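Splitting the washing with a teenager: whose job is it?
Gullham Parents Board > Older Kids > Home Life

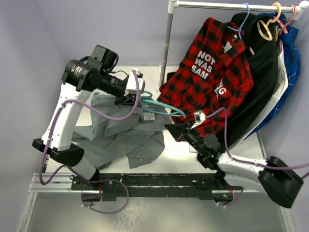

Clothes rack and two robot arms.

HenareHill
Posted Sunday, 7.40 pm
My daughter is 13 and has never done her own washing. I wash, I dry, I fold, I put it in a pile on the stairs. She walks past the pile. By the end of the week half of it is on her bedroom floor and goes back in the basket without having been worn.

I told her that from this month she does her own. She said fine. Her dad thinks it's mean and says we're a family, not a house share, and that one person doing everyone's washing is simply less work than three people doing their own. I can see his point but he isn't the one doing it.

What do other people do? I'd like to know what age you started and whether you kept it up.

tworoundsoftoast
Posted Sunday, 7.58 pm
Mine started at 11. I showed him the machine twice, wrote the programme number on a bit of tape and stuck it on the front. He's 16 now and it has never been an argument. Things have gone grey. They're his things.

Arari_mum
Posted Sunday, 8.05 pm
I'm with your husband on this. I do everybody's, and I don't mind doing it. She has homework and friends and all the rest of it, and she'll be washing her own clothes for sixty years. I don't see what she learns at 13 that she couldn't learn in an afternoon at 18.

If the pile on the stairs bothers you, ask her to deal with the pile. That's a separate thing from the washing.

HenareHill
Posted Sunday, 8.11 pm
I have asked her to deal with the pile. I've been asking since primary school.

kettleandkey
Posted Sunday, 8.20 pm
Arari_mum, I was the 18-year-old who learned it in an afternoon and I can tell you I didn't. I rang my mother every week of my first term to ask about jumpers. She was lovely about it but I felt daft, and my flatmates could all do it.

We do a halfway thing. Everybody brings their own basket down and everybody takes their own clean clothes off the airer. I run the machine. If your basket doesn't come down by Saturday night it doesn't get washed. I don't go upstairs looking for socks.

slowcooker_dad
Posted Sunday, 8.34 pm
Same here with the baskets. It took a while. My son went to school in his PE top under his jumper for most of a week and I said nothing, and that was harder than doing the washing would have been.

Practical question for the OP: is it the washing you object to, or that she doesn't seem to notice it being done? I ask because I thought it was the first and it was the second.

HenareHill
Posted Sunday, 8.52 pm
Probably the second. I went back to work full time in the spring and I do most of it between nine and eleven at night. She came in last week while I was pairing socks and asked whether I'd seen her black leggings, and they were in my hand. She took them and went out again. I sat there and felt about a hundred years old.

I do love her. She's funny and kind and her teachers like her. I just didn't expect to mind this much about leggings.

Arari_mum
Posted Sunday, 9.01 pm
That's a bit different from how you put it at the start, and I'm sorry if I was short. I'd still say tell her that, then. The leggings thing. Children that age don't see it. Mine certainly didn't until I said it out loud one evening, and she was mortified.

I still wouldn't hand over the whole lot as a consequence. It sounds like a punishment, and she'll treat it as one.

tworoundsoftoast
Posted Sunday, 9.09 pm
It's only a punishment if you announce it like one. Nobody in our house calls cooking tea a punishment when it's their night.

hosasley_bound
Posted Sunday, 9.15 pm
Teacher here, and a parent of two. We had this at Hosasley before the Year 8 residential, when the kids had to look after their own kit for four nights. A fair number had never hung up a wet towel. By the second day they were perfectly all right, and a couple were quite bossy about it. They can do it. They don't do it at home because somebody else does.

That said, I do my own children's washing, so take that how you like.

kettleandkey
Posted Sunday, 9.18 pm
Ha. Noted.

slowcooker_dad
Posted Sunday, 9.26 pm
On the husband's point about it being less work in total — it's true if you only count loads. One person doing it all means full drums and fewer cycles. We worked round that by having my son do darks for the whole house and his sister do towels. They each do one thing for everyone and nobody is running a half-empty machine for one hoodie. It also got rid of the "house share" feeling, which I didn't like either.

HenareHill
Posted Sunday, 9.40 pm
That might be the one. He couldn't object to that, and she likes being in charge of things. Who does the folding?

slowcooker_dad
Posted Sunday, 9.44 pm
Whoever owns it. It goes in a heap on the landing and you fish yours out. I don't iron for anyone, including me.

Arari_mum
Posted Sunday, 9.47 pm
A heap on the landing would finish me off. But I like the darks idea and I may well steal it.

tworoundsoftoast
Posted Sunday, 9.55 pm
I'd still go for the full handover. If she's doing darks for the family and forgets, you've got no work trousers on Monday and you'll end up standing over her. If it's only her own and she forgets, it's her problem. I've a friend whose lad was "in charge of towels" and she was in charge of reminding him.

slowcooker_dad
Posted Sunday, 10.02 pm
We did have a few weeks of that. I'll give you that one.

HenareHill
Posted Sunday, 10.21 pm
I've just been up to talk to her. I told her about the leggings. She didn't remember it at all, then she went a bit quiet and said sorry. We've agreed she'll do her own and the towels until half term in October and then we'll see. Her dad has been given the bedding, which he took better than I expected.

She wants to know if she can wash her trainers in the machine. Can she?

kettleandkey
Posted Sunday, 10.25 pm
Laces out, in a pillowcase, cool wash, and don't put them on the radiator.

tworoundsoftoast
Posted Sunday, 10.26 pm
No. Bucket and a brush.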